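Tiltuneo opens furnished rooms at Jallside

25 July 2020

Tiltuneo has opened its furnished rooms at Jallside to longer-stay tenants. The rooms are let by the month, with bed linen, storage and weekly housekeeping included in the rent.

Rent starts at 800 euros a month for a double room. The shortest stay is 90 days. Tenants can move in from today and bookings are being taken up to the end of December.

Each double room has a double bed with a headboard, a bedside table, a chair, a wardrobe with open shelves and a wall-mounted air conditioner. Pillows and a blanket are supplied, and tenants are welcome to use their own. 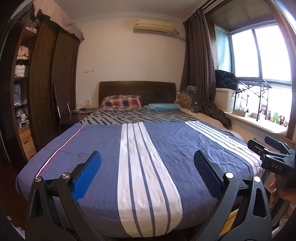 Housekeeping is carried out by Koval, which also looks after the stairs and shared kitchens. Fitted sheets and pillowcases are changed once a week. Staff make the bed and clean the floor but leave clothes and bags where they find them, unless the tenant has asked for folding as well. Folding is charged separately.

"People staying three months want somewhere to put their clothes and a bed that is made properly," said Illia Didenko, lettings manager at Tiltuneo. "We had too many complaints about shelf space at our last building, so we bought bigger wardrobes."

Viewings are by appointment. Tenants already on the waiting list will be contacted first and have a week to reply.

Bookings and meter readings are handled through Kilix, and new tenants will receive their login with the tenancy agreement.

Press enquiries: Tiltuneo lettings office, Jallside, extension 379.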